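Grustedley Neighbors – Household Help

Stacked washer, 113 apartments, and musty towels
Posted by Yamuna Alva, November 14, 2018

I moved into a building in Potdale in July and inherited a stacked washer-dryer with the apartment. Everything that comes out of it smells like a pond. I've tried more detergent, then a lot more detergent, then a scented booster called Clirano that made it smell like a pond with a florist next to it. 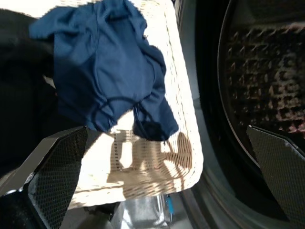
The building manager says all 113 units have the same machine and I'm the only one complaining, so either my neighbors can't smell or I'm doing something wrong. Is there a fix, or do I start shopping? I'd like to keep my deposit.

Pennington

Stop adding detergent. I'd bet good money that's most of it. Front-loaders want 2 tablespoons of the HE stuff, and the cap is sized by people who sell detergent. The extra stays in the drum and the gasket and feeds whatever lives there.

Pull back the rubber gasket and wipe inside the fold. You won't enjoy it. Then run the hottest cycle empty, and leave the door open between loads – all day, if you don't have a cat.

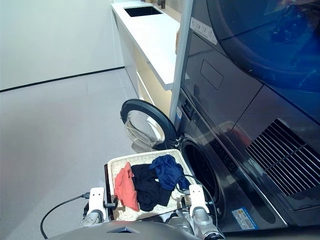 Basket at the washer door, with coral, black and navy clothes in it.

If there's a little flap at the bottom front, the drain filter is behind it. Put a towel down first. I found a hair tie, a guitar pick and some 100 years of lint in mine.

gus_in_4B

just buy a new one, mine was 3000 with the dryer and its great

Shoshana Achterberg

She rents, Gus.

I agree with Pennington on the detergent, but check the towels too. Once they've gone sour, a clean machine won't rescue them. Soak them in hot water with oxygen bleach overnight, wash them with nothing else, and skip fabric softener forever.
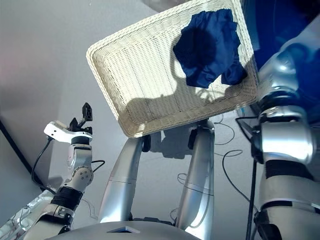 Navy cloth in a corner of the wicker basket.

Also, how long does the wet load sit before you move it? I used to start mine before work and then act surprised at dinnertime.

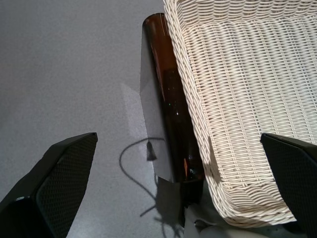

Yamuna Alva wrote back that the filter flap was there after all, painted shut by a previous tenant, and that she would rather not discuss how long the loads sit.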